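Home | Kitchen | Living room | Cleaning | Small repairs | Search

How to clean and look after a laminate tabletop

5/19/19

I love a laminate table. I know solid wood gets all the admiring glances, but give me a good pale wood-effect top that I can wipe down after breakfast, cover in glue and newspaper by lunchtime and still eat supper off! We have two in our house, a big one in the kitchen that came flat-packed from Hirdale and a smaller Drollavo desk in the back bedroom, and between them they have seen jam, candle wax, poster paint and a really unfortunate beetroot.

They do need a bit of care, though. Most of the tired laminate I come across is perfectly sound underneath, it's just wearing several months of old polish and washing-up liquid. So this is my full routine, from the daily wipe to the stubborn little specks, and you can do the whole lot in an hour (60 minutes including a cup of tea, I've timed it).

What you need

- Two soft cloths, one for washing and one for drying. Old cotton T-shirts are lovely for this.
- A bowl of warm water
- Washing-up liquid, a few drops only
- Bicarbonate of soda
- White vinegar
- A plastic scraper, or an old loyalty card you no longer use
- A soft toothbrush for the edges

Please leave the scouring pads and cream cleaners in the cupboard. They scratch the surface, and once the sheen has gone from a patch of laminate you can't polish it back.

Step 1: Clear it right down

Everything off! Fruit bowl, post, place mats, the lot. I used to clean around things and then wonder why there were sticky rings everywhere. Brush the crumbs into your hand with a dry cloth before any water goes near them, or you'll be pushing grit about.

Step 2: Wash along the grain

Put two or three drops of washing-up liquid into your warm water, wring the cloth out until it's barely damp, and wipe in long strokes in the same direction as the printed grain. Strictly speaking the grain is only a pattern and won't mind which way you go, but any faint streaks you leave behind will run with the lines and you'll never notice them.

Rinse the cloth, wipe again with plain water, then dry straight away with the second cloth. Don't skip the rinse. Leftover soap is what gives laminate that dull, slightly grabby feel when you rest your arms on it.

Step 3: Look for marks in low light

This is my favourite bit (yes, really). Crouch down until your eyes are nearly level with the top and look across it towards a window or lamp. The light lies over the surface in a soft band, and smears and dried drips that were invisible from above suddenly show up. Move your head from side to side so the bright part travels across the table.

On pale tops, keep an eye out for tiny dark marks too. It's easy to take one for part of the pattern, because the printed knots and swirls are good at hiding things. A real knot is usually soft at the edges and follows the lines around it, while a speck of something spilt tends to sit on its own against the grain.

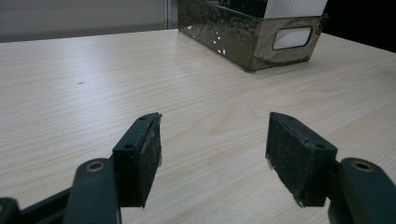 Run a fingertip over anything you find. If you can feel it, it's sitting on the surface and will probably lift. If it feels completely smooth it may be a stain or a nick in the print, and you'll want to go gently.

Step 4: Lift the specks and stains

Start with the mildest thing and work up.

Dried food and glue: lay a warm damp cloth over the spot for a couple of minutes, then slide the plastic scraper under it, holding it almost flat. Glue can take two or three goes. Keep the corners of the scraper off the surface.

Tea and coffee: mix bicarbonate of soda with a little water until it's like toothpaste, dab it on, leave it for five minutes and wipe away with no scrubbing at all. I was amazed the first time I did this.

Greasy fingermarks: one part white vinegar to four parts water, on a cloth and never poured on the table. Rinse and dry afterwards.

Pen and felt tip: a dab of surgical spirit on cotton wool. Open a window, try it on a hidden corner first, and lift the ink upwards instead of rubbing it outwards.

If the mark is still there after all that, leave it be. A tiny blemish on a pale top is far less noticeable than a scrubbed patch the size of a saucer!

Step 5: Do the edges and joins

Water is the real enemy here. The top itself shrugs it off, but if it creeps in at a join the board underneath can swell. Use the toothbrush, only just damp, to tease out crumbs, and dry along the edge with a folded cloth. If a bit of edging strip has come loose, press it back down with a little contact adhesive (the Sugiyama one in the small tube is the one I keep in the drawer) and tape it overnight.

Keeping it nice

Trivets under hot pans, always. A board under anything sharp. Wipe up curry and beetroot the minute they land. No wax or spray polish either, as it only builds up and goes smeary.

I do the full routine once a month, and again in October before the table fills up with conkers and craft things.

1857 shares | 2 comments

Contact | © Driris Home Notes | Back to top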